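August, a quarter to eleven at night

I came home late and I should sleep, but I want to write while I still remember the day as it was.

First the letter. We all received it this morning, in the small lockers where we keep our shoes. Brorkholm will put the robot arms in the tray room at Teltness before the winter. The letter is one page. It says that no person on a permanent contract will lose the place, and that the work "will take a new shape." I read this sentence three times. English is my third language, and sometimes I think I do not understand a sentence, and then I find that the sentence is simply not saying much.

In the tray room we are setting breakfast for the patients' hotel and the two wards next to it. On a normal morning it is 70 trays, and I have done it for six years. Cloth, plate, fork on the left, knife on the right, cup in the corner, bread last. My hands know it so well that I can think about my daughter's school or what to cook, and the tray is ready when I look down. I never thought that this was a skill until I had to explain it to an engineer.

This is my new work, partly. Since spring I go two afternoons a week to the Nultard building, where they teach the arms. The hourly pay is a little better, and I can sit. They wanted somebody from the trays and the supervisor asked me, I think for the reason that I am careful and I do not complain in English. On these afternoons I show how we do a setting, I look at what the arms do, and I write my remarks in a table on the computer. The row I finished with today has number 3059. Not all rows are mine, of course.

Today was the placemat with two plates and the bread. The bread is difficult for them. A plate is always the same plate, but every bun has its own shape, and if you hold it too hard, the crust breaks. For me it is no problem, I do not even know how hard I hold. The young engineer asked me, "How do you decide where to take it?" I stood there with my hand in the air and I had no answer. Then I took one bun slowly, and again, and I said that I take it low, on the sides, where it is firm. He wrote it down. It felt strange to see something from my hands become a line in his notebook.

I also told him that the people who eat are often old, and some of them have only one good hand. So the cup must have its handle to the right, where they can reach it, except when the card says left. He did not know about the cards. Nobody had told him there were cards! We spent half an hour on it, and he was very polite, and I drew one for him from memory with all the letters we use. S for soft food, L for left hand, W for the ones who must wait for the nurse. I was proud, I must admit it, and then on the bus I was not so proud. Every thing I explain well is one thing less that they need me for. Or maybe this is wrong thinking. The cards still have to be read, and somebody has to go and ask when the card is from yesterday.

My colleague who works beside me, the older one, did not speak to me much at lunch. She has 50 days left of work before her pension, so the letter changes nothing for her, but she is angry for the rest of us. She said, "You are teaching them to be you." I said that if I do not go, they will ask a person who has never carried a tray. She said, "Good, then it will fail." We ate our soup. Later she gave me half of her orange, so I think we are all right.

What I am afraid of is not the thing the letter talks about. I am afraid of the quiet. At five in the morning there are four of us in that room, the radio is on, and we talk about husbands and knees and prices. With the arms there will be one person on the shift, who looks at them and fills the bread. Maybe this person will be me. I will have less pain in the shoulder, that is true, and the shoulder has been bad since the winter. I would take the good shoulder and keep the talking, if they asked me, but this is not one of the choices on the paper.

There is a form too. We can choose the training course, which is 40 hours and is held at Eshun, or we can ask to move to the laundry. I have until the end of the month. My husband says to take the course without thinking. He is probably right, he is usually right about papers. But I want to ask first who will be on shift with me, and if the radio stays. I know how this sounds.

One more thing, to be fair. In the afternoon I watched the arms for a long time without writing anything. I expected to dislike them, as I do every time in the first minutes. But I noticed I was leaning forward in my chair, the same way I did when my daughter was learning to tie her shoes. I wanted to move the fork for them by one centimeter. My own fingers were moving on my knee.

The engineer let me have some pictures from the computer. I will keep them here, so that I remember what the work was, whatever comes in the winter.
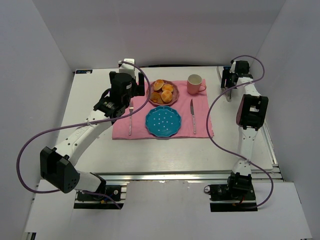
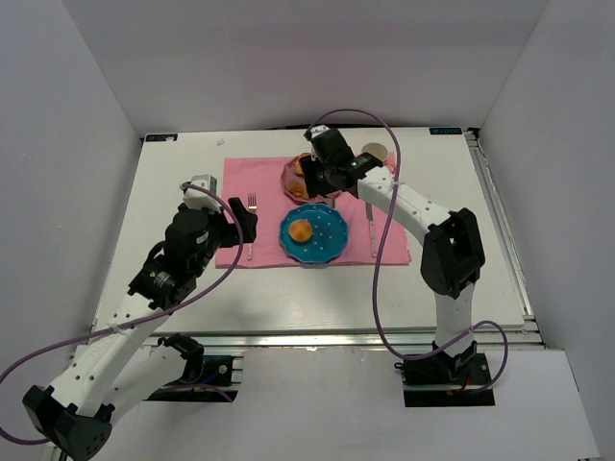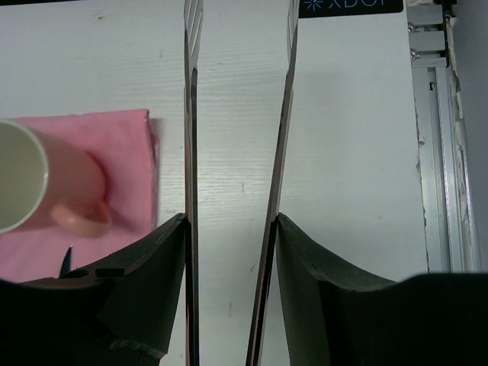
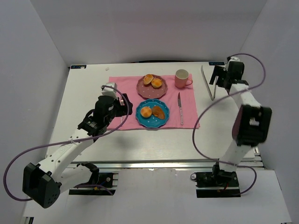 The pink cloth and the pink cup, at Nultard, August.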